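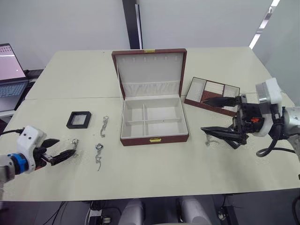

**Jewellery box: what goes under the tray?**

**Sukora** – September 28, 2020
I have this kind of box since April and my chains are always in one knot. Under the tray there are four compartments, and on top the ring rolls. Do you put chains below, or on the hooks in the lid?

**Ridgeway14**
Hooks, always. Close each clasp first, then hang it and let the end fall in the gathered pocket. 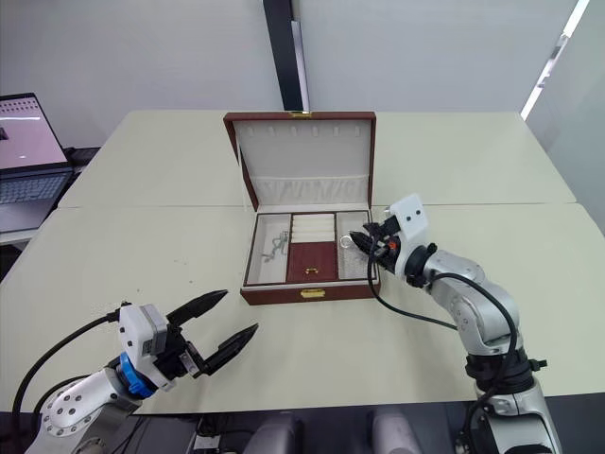
The side compartments of the tray I keep for rings and one short chain, not more.

**Ciston**
I don't agree about the hooks. Mine slip off when I shut the lid. I lay every chain flat below, one per compartment.

**Sukora**
But I have 13 chains, Ciston!
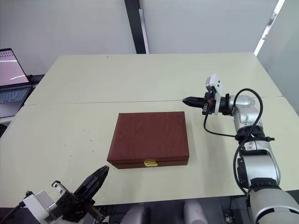 *Closed, with the clasp at the front.*

**Cemance**
Then do both – long ones on hooks, thin ones below in small paper envelopes. And look under the tray before you press it down. I bent an earring like this.

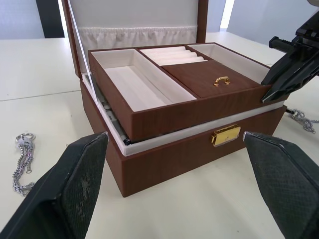
If the tray sits tilted, take it out and try again, don't push.

**Ciston**
Envelopes are ugly, but yes, they work.

**Sukora**
Thank you all. I will try six on the hooks first and write again.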